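Speaker notes - "Who is really doing the work? Teaching robots by hand and by remote"
28 Mar 2018

Start without slides. Ask for hands up: who has taught somebody to tie a shoelace? Then ask who could do it through a letterbox with a pair of tongs. Wait for the laugh, or don't wait if it doesn't come.

Say who I am. I spent two years buying automation for Humitz and I have sat through a lot of demos. I am not against robots. I am against paying for the film of one.

The claim I want to pick at: "you just show it once". Heard it from Lerkine, heard it from two others since. Nobody at the Lerkine stand could say what "once" meant. When I pressed them, their own log had 770 demonstrations in it for one drawer and one cloth. Pause here. Say the number again.

Two ways of showing. Keep this short, half the room knows it.

By hand: you take hold of the arm and push it through the job. Good for paths. Tiring, and your own body is in the way of whatever you are doing.

By remote: you sit somewhere else with a pair of controllers and the arms copy you. Good for two-handed jobs. You lose touch almost completely, so people slow down, and then the robot learns to be slow. Ask Heikki about this if he's in the room. Heikki Suominen ran the remote sessions at Berge and he will tell you that a new operator throws away the first 40 tries. He is kinder about the method than I am.

Simulation. The sales line is that it's free. It is cheaper, I'll give them that. But a person still has to drive the arms, and a person gets bored in a made-up room just as fast as in a real one. Also cloth. Ask any supplier how their cloth behaves when it is pinched at one corner and dragged. Then ask to see it with a towel.

Point to make before the stills: look at what the operator gets to see. We judge these people on a job they do from a very odd seat. If I gave you that view of your own kitchen you would drop things too.

Leave these up for a good while and keep quiet. All four are simulated.

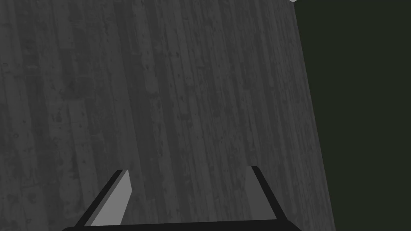

Next three, same room, robot with two arms, view tipped well up.
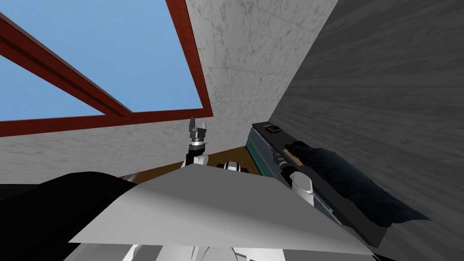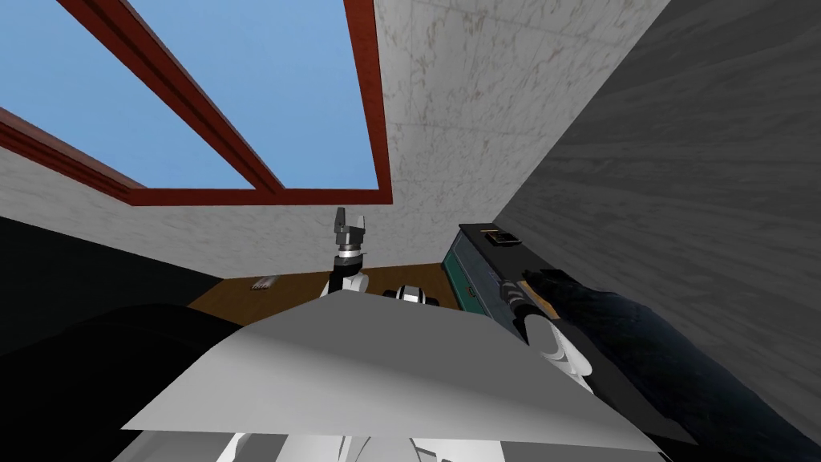
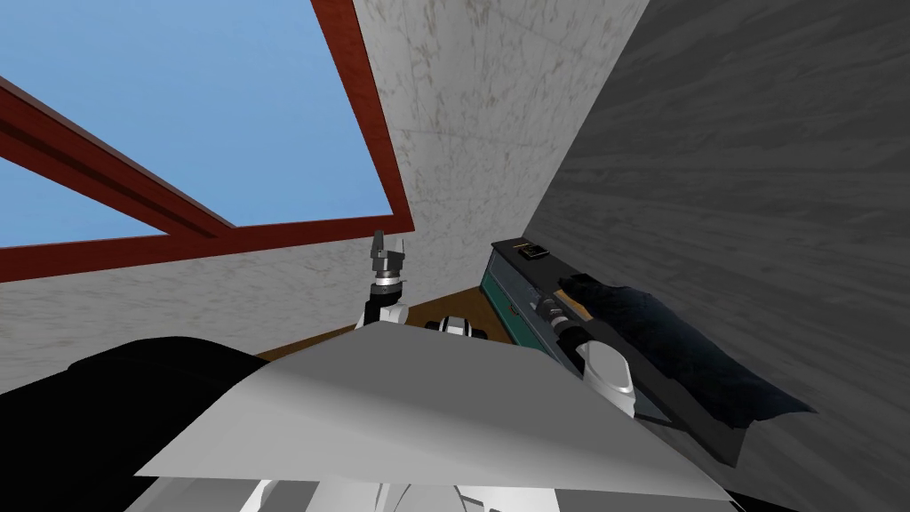
Now the questions I'd like people to take to their next supplier meeting. Read them out slowly, some people will be writing.

How many demonstrations, by how many different people? If the answer is one person, the robot has learned that person's habits.

What happened to the bad ones? Kustska keep theirs and mark them, and I respect that. Most firms bin them and then quote you the success rate of what's left.

Did the operator have a better view than the robot will have? If so, the robot is being asked to copy choices it has no grounds for.

Who moved the furniture? Shift the cabinet by the width of your hand and run it again. I have asked for this at 10 demos and been allowed it at three. Don't name the others, however much they ask.

If short of time, drop the bit on wages. If not: operators at one site were paid per finished demonstration. Guess what they got. Fast, sloppy, and all alike. The model copied that very well.

Likely objection from the floor: "it will all be fixed with more data". Maybe. I was told in June that it would be fixed by the winter. Ask them what kind of data, and who is going to sit in the chair and make it.

Leave ten minutes for questions. Water is on the left of the lectern. Hand the microphone to Heikki if it gets technical about controllers, and give the clicker back to the desk on the way out.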